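Itham Tabletop Fruit Set

README, revision 4

Object and layout notes for the fruit and plate recordings. Maintained by Yesenia Grajales. Covers the props, the table and the label files - nothing else.
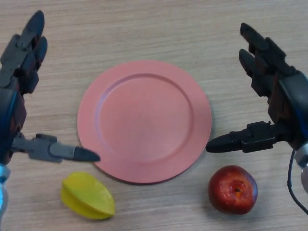
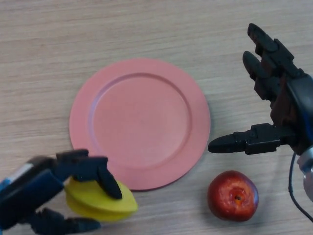 Table and props

The table has a light wood top with fine grain. The plate is round, salmon-pink and matte, with a wide raised rim and a shallow center. It goes near the middle of the table and is empty at the start of every episode.

Fruit is placed directly on the table, outside the rim. Exact distance is not controlled. Yellow items vary in outline, so do not use color alone to assign a class. The apple is red with darker patches.

Contents

episodes/ - 531 episodes, one folder each
labels/ - one CSV per episode
layouts/ - 20 starting layouts, drawn by Abelardo Usuga
CHANGES.txt

Label fields

item: class name, lowercase
state: table, held, plate
layout: 01 to 20
note: free text, often blank

"held" applies from first contact until release, including when the item overlaps the rim. "plate" requires the item to be released inside the rim.

Known issues

Layouts 07 and 12 are near duplicates. Two label files have a blank state column in the last row - drop the row.

Corrections go to Halina Wieczorek with the episode folder name.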